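Visit report: gripper comparison day at the Cillier test centre, Fidthorpe
2025-01-16

Members of our handling and packing group were received at the Cillier site in Fidthorpe for a day given over to the comparison of grippers for mixed food items. The invitation followed our enquiry in March of last year, when the centre was still being fitted out.

The morning was spent in the simulation room. Cillier carries out a first round of every comparison in software, and only those hands which pass are mounted on a physical arm. Our hosts explained that the rendered trials use a small stock of grocery models, chosen for their differences in shape and firmness, together with a box into which the items are to be placed. The same arm model is kept throughout, so that any change in the results can be put down to the hand.

Three hands were under review: the Gidov parallel gripper, the Akpalu soft gripper and a suction cup of Cillier's own making. Each had been run through 3143 simulated picks before our arrival, and the logs were made available to us without restriction.

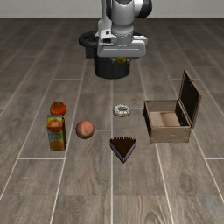 The group paid most attention to the matter of approach height. A two-finger hand must come down low enough to close below the widest part of a round fruit, yet a wide housing may touch a taller neighbour on the way. The Gidov hand was recorded as having touched a second item in 41 of its runs, nearly all of them where a carton stood close to the target. The Akpalu hand did better in this respect but was slower to release. Suction gave good results on flat cartons and poor ones on anything iced or crumbly, as members had expected.

Discussion then turned to the box. A hinged lid takes up room on one side, and the planner must route the arm accordingly. Cillier's staff have written 6 lid positions into the trial set -- a useful addition, in our view, and one missing from our own tests.

After lunch we were shown the Gidov and Akpalu hands on the physical bench. Changing from one to the other took longer than we had hoped, owing to the cable connector. Members were invited to operate the controller themselves, and several did so.

The group wishes to thank Cillier for its hospitality. A request for the lid trial files has been sent, and a return visit will be arranged once the new wrist camera has been installed.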